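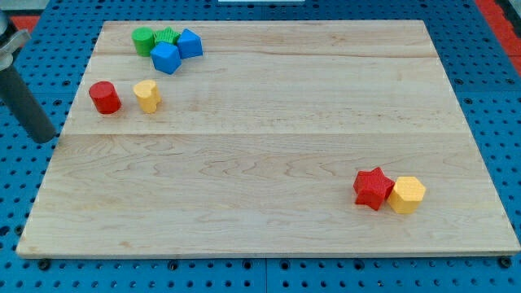
Notebook 6, p. 171

We use cookies to remember your settings and see which pages get read. Accept / Manage choices

13/04/2024
Written up by Dambrauskienė, Altthorpe bench

Board and blocks for Jastano, continued from the last page, where I ran out of room halfway through moaning about glue.

The maple is on the blue perforated table and it looks miles better there than it ever did on the bench. I'd been worrying that the pale wood would go a bit hospital against something that bright and it doesn't, it goes warmer if anything. There are a few darker streaks running along the planks that I very nearly planed out. Glad I left them! They give your eye something to rest on, and they help hide the seam.

Well, they help a bit. The long seam is still there, plain as you like, a little above the middle. The other one further up is much fainter and I'd be happy to sign that off today. I keep going back and forth on whether the main one matters. From a chair you notice it if you are me. It doesn't catch a fingernail, I've tried all the way along, and nothing rocks when it's stood on top of it, so on feel alone it passes. On looks I'd call it fair. The wide plank at the front has such nice figure in it that I didn't want to rip it narrower just to make the planks match, and I'd make the same choice again. If anybody at Stestton wants even planks they can say so before the second board gets glued, please, and not after like last time.

Finished length is 700 mm. I had it longer to begin with and took a bit off one end where there was a check in the wood. Thickness 14 mm after the last pass, which is thinner than the drawing, so would whoever has the drawing please change it. I've pencilled it on the bench copy, but the bench copy lives under the kettle and I wouldn't trust it.

Glue notes, since I promised them. The first go was too mean. I'd wiped the joint nearly bare trying to avoid squeeze-out, and it opened up at one end when I took the clamps off, only a hair, but once you've seen a hair you can't stop seeing it. Cut it apart, jointed both edges again, and went at it with a proper bead the second time. Plenty of squeeze-out, left it until it was rubbery, scraped it. Much less bother than wiping it wet and rubbing it into the grain, where it sits there grinning at you as soon as any oil goes on. Left it in clamps overnight. Alternated the clamps over and under, and put greaseproof paper under the bars so we didn't get those horrible black marks. (We ran out of greaseproof. More on the list.)

Scraper was lovely on this piece except over the swirly bits of figure, where the grain changes its mind every inch. A freshly turned burr and very light strokes got most of it. Sandpaper for the rest, by hand, with the cork block. I didn't go mad with the grits. Very smooth maple feels posh but the blocks skate about on it when you nudge them, and for this job a bit of drag is what we're after.

Now the blocks. I put some out to see how the colours sit together on the wood, which was supposed to take five minutes and ate most of the morning, as I should have known it would. What I learned, in no order:

The two blues look right together. I had wondered if they'd read as one lump when they're touching — the cube and the one beside it — but they don't, the angles do the work. Turn the cube so a corner faces you and one side goes bright and the other drops into shadow, and you can tell straight away what shape it is. Square on, it's a blue patch. I want the sheet that goes in the box to show the cube turned like that. Note to self: redo the drawing on the sheet.

Green cylinder is fine. Nice flat top, picks up the light, stands where you put it. Nothing to add.

The other green one, the many-sided one with the ridged top, I'm less sure about. I like the ridges under a finger. But tuck it in behind the blues and only its upper faces show, and then you're left with the ridges and not much of an outline to go on. Perhaps that is a good thing! Someone hunting for it has to shift a blue block to be sure, and that's half the game. Perhaps it's annoying. I'd like to put it in front of someone who hasn't been staring at it for weeks and see which.

Red cylinder has that fine texture on the side and I think it's the nicest of the lot to pick up. It throws a neat little shadow on the maple. I'd like the green cylinder to have the same feel, or else I'd like us to decide that it shouldn't, and write down which. At the moment we've got some textured and some not and the only rule I can find is what was to hand on the day.

On spacing. I had the greens and blues bunched up tight towards the far left and the next couple below them with a bit of a gap, and the gap is what I want to talk about. When blocks are nearly touching, you need to get a fingertip between them to lift one and you end up herding its neighbours across the board. Fine for me, fiddly for anybody with sore hands, and Jastano was always meant to suit sore hands as well as small ones. With a gap you just pick the thing up. So I think the activity sheet should start people off with everything spread out, and only bring in the bunched-up layouts further along. That would give us an easy end and a hard end with the same blocks and the same board, and no extra parts to make, which will please whoever's paying for parts.

I did try making a rule for the gap using an offcut 6 mm thick as a spacer, and it was silly. It looked like a chessboard and it took ages. Two fingers' width, by eye, is a better instruction and you don't have to keep track of a spacer.

Edges. I've only eased them, a few strokes with the small plane and then a rub. The near edge shows a thin lighter line along it and I rather like it, it makes the board look finished without me having done very much. I had been going to round it over properly on the router table but I think I'll stop here. A heavy round-over would let a cylinder roll straight off into somebody's lap, whereas a crisp edge at least gives it a moment's pause. No, I can't prove that. It's a feeling. I'll roll a few off on purpose next week and put the result on the next page.

Things that went wrong, for honesty's sake. I dropped the scraper on its corner and had to file it back. I mixed up the two tins of oil and put the wrong one on a test offcut, then spent a good while admiring the colour before I read the label. It's a yellower oil than the one we agreed, and on the offcut it made the honey-coloured grain jump out in a way I found a bit much. The agreed one on the next offcut was quieter. I'm sticking with the agreed one for the second board. Both offcuts are on the windowsill with pencil on the back saying which is which, so have a look and tell me if you think I've got it backwards. Please don't use them as coasters. I know what you're all like.

About the table. I know the idea was to show the board on a plain white top when it goes over to Stestton, but having seen it on the blue I'd argue for a strong colour underneath. You get a clear line all the way round the wood, and you can see at once whether it's sitting straight. On the white bench the pale edge just melts away. The perforations don't bother me either, I thought they'd be busy, and after a few minutes I'd stopped noticing them. One caution: small bits and holes don't mix, so if anyone's working with pins or brads over there, put a tray down first. I've fished enough out from under that table for one lifetime.

Storage, still not sorted. The board won't go in the long drawer, it's a whisker too wide, so for now it's going flat on the rack between two bits of felt. NOT leaning against the wall. Maple this thin will cup if it's left leaning with one face to the radiator, and I'm not jointing those edges a third time. Blocks are going back in the lidded crate after every session, please, all of them, and not in coat pockets.

To do before May:

— second board glued, same planks in the same order if there's enough length left
— decide about texture on the cylinders, yes or no, and write it inside the cover
— redraw the cube on the sheet, corner forwards
— roll test off the near edge
— greaseproof paper, cork block (the old one's crumbling), decent pencils
— ask Stestton whether they want the board's name burned on the underside or left plain. I vote plain

Oh, and the seam. I went back after lunch and looked again in different light and I'm now leaning towards leaving it alone. Moved the blocks about, sat down, stood up, made a tea, came back. I only went looking for it on the second visit. If the second board comes out with a tighter one then that can be the one that gets shown, and this can stay at Altthorpe as the everyday board, where it'll be covered in fingerprints inside a fortnight anyway.

Next page: the roll test, and whatever I decide about that ridged green block.

Altthorpe workshop notebooks. Text and pictures © the bench. Questions: leave a note in the book or use the contact page. Back to top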